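Gripper and Camera Evaluation - Members' Discussion Board
Topic: Drikirlow or Farby fingers for soft goods

Bench_Mostyn wrote:
Members are invited to comment on the choice of fingers for fabric handling. Our section at Mostyn has completed 135 grasps with the Drikirlow pair and 175 with the Farby pair. The Farby fingers are narrower and pinch a single layer more reliably. The Drikirlow fingers hold better once closed. Bram Boersma has asked for a recommendation before the end of October.

w.wainwright wrote:
I cannot support a recommendation on those figures. The two totals differ, and the Farby runs used the newer controller. Any gain may belong to the controller.
Wayne Wainwright, Darngate

Bench_Mostyn wrote:
The point is accepted in part. Two operators repeated the Drikirlow runs on the newer controller and saw no change in the pinch. The figures will be posted separately.

tolerance_stack wrote:
May I ask which camera position was used for grading? At Darngate we relied on the wrist view alone and marked several good grasps as failures.

Bench_Mostyn wrote:
Both positions were recorded. Views from the bench follow.
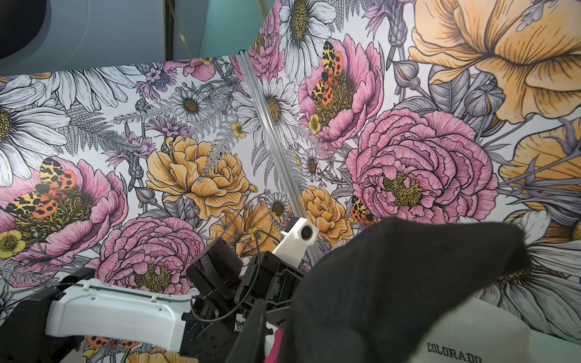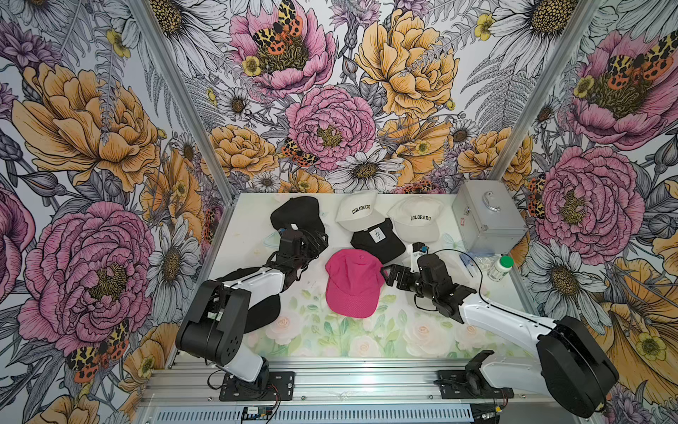
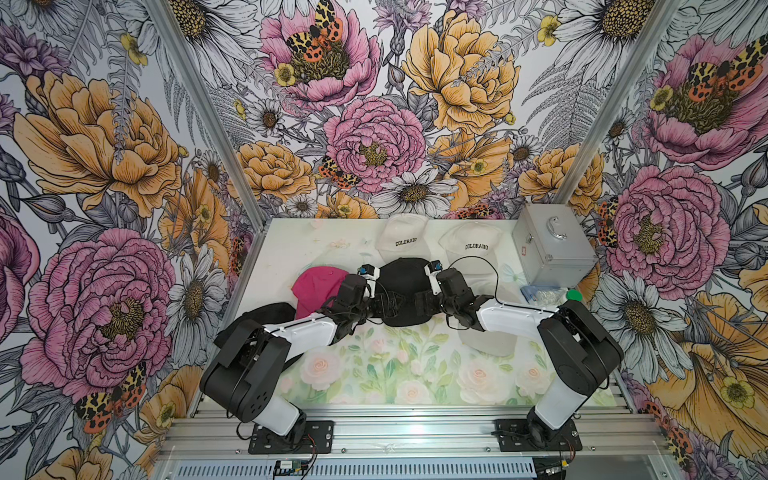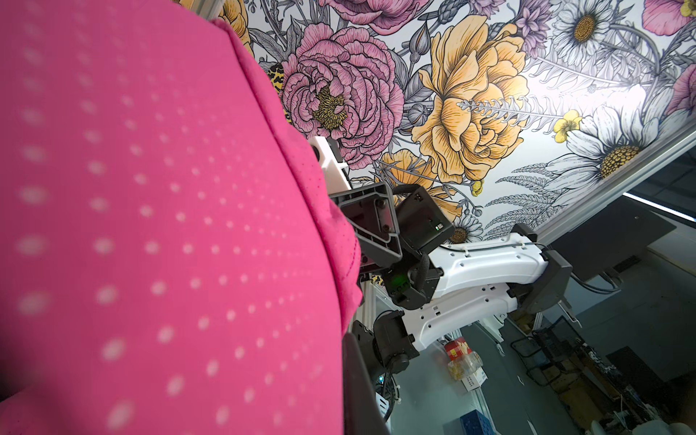
Our grading rule is that a grasp is passed or failed on the fixed view, and the wrist view is consulted only to settle a dispute. The wrist camera is still worth its weight for finger placement on loose cloth. Its weakness is range: in the last view the pink dotted fabric takes up the whole left half and is too soft to judge, whereas the fixed view with both grippers at the black cap leaves the arms and the cap in plain sight. A second fixed camera would help where a forearm crosses the work.

w.wainwright wrote:
I disagree with the rule as written. The fixed view does not show slip at the fingertips - and slip is what separates these two products. I would grade on both and record any difference.

tolerance_stack wrote:
Agreed with Wayne on slip. I would add that caps are a poor test of the Farby pair, as a stiff brim suits almost any finger. Please include more unstructured garments.

Bench_Mostyn wrote:
Both comments will be passed to Bram. Garments are already on the list, and the next runs will be equal in number for each pair.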